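How a Robot Hand Picks Up a Pencil

A gripper is a robot's hand. Many grippers have only 2 fingers. The Tukent lab is comparing 3 of them. Each must move pens and pencils into a holder, 16 tries per gripper. 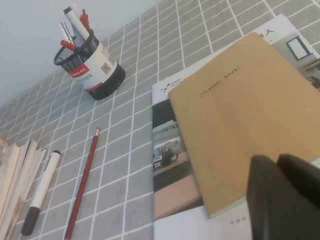 The desk test, from the wrist camera. The gripper's dark fingers are above the notebook.

A pencil is thin and can roll -- a notebook is wide and flat. The fingers must open by a different amount for each.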